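A Day at the Kestwood Mill Open Day

Posted Wed 4 April

We had been meaning to go to the open day at Kestwood for years, and every year something got in the way, usually the car. This time the car behaved, the rain held off until we were past Brindamholm, and we rolled into the field they use as a car park just after the gates opened, feeling very pleased with ourselves (and with the flask of tea, which was finished before we had our coats on).

If you don't know it, Kestwood is a working textile mill tucked down by the river, and once a year they let the public wander through. Tickets were £5 on the gate, and the guided tour goes off every 30 minutes from the old weighing room. I'd say get there early, as the groups are kept to 20 and the mid-morning ones fill up quickly. We got on the second tour of the day and were handed ear plugs at the door, the squashy orange sort that never quite stay in.

The weaving shed is the part everybody comes for. I had been told it was loud but I wasn't ready for how you feel it through the soles of your shoes. There are 21 looms in there, and although only a handful were going it was quite enough for me! Our guide had to do most of her talking in the corridor beforehand and then point at things once we were in. I came out with a new respect for anybody who spent a working life in that room, my grandmother among them, though hers was a different mill and a good deal colder by all accounts.

After that you go upstairs to the printing floor, where it is blessedly quiet, and I could happily have stayed there all afternoon. They explained how a striped design is built up one colour at a time, and how a small motif dropped into the pale stripes stops a big piece of cloth looking like a deckchair. 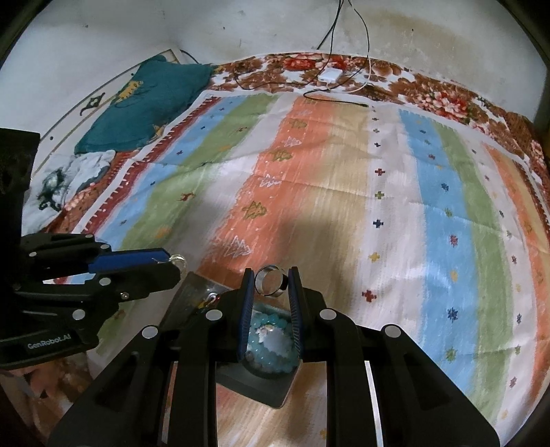 The pattern books were laid out on long tables by the windows and we were allowed to turn the pages ourselves, with clean hands. Some of the oldest are from the Moroz works, which closed long ago and sold its designs on to Kestwood, and they are full of little pencilled notes in the margins — "too yellow", "try again", and one that just said "no". I liked those best of all.

Lunch was in the canteen. Leek and potato soup, a decent roll, and a slice of Bunik, the dark sticky cake they make in these parts with treacle and caraway. My other half wasn't sure about the caraway. I had his piece as well.

The mill shop is on the way out, naturally. I had promised myself I wouldn't buy anything and came away with a bag of remnants and two tea towels. The seconds are in the baskets at the back, so do have a rummage before you pay full price at the front.

There is a smaller open day in November, without the printing floor but with the boiler house, and we are thinking of going back for that. Bring sensible shoes, as the yard is all cobbles.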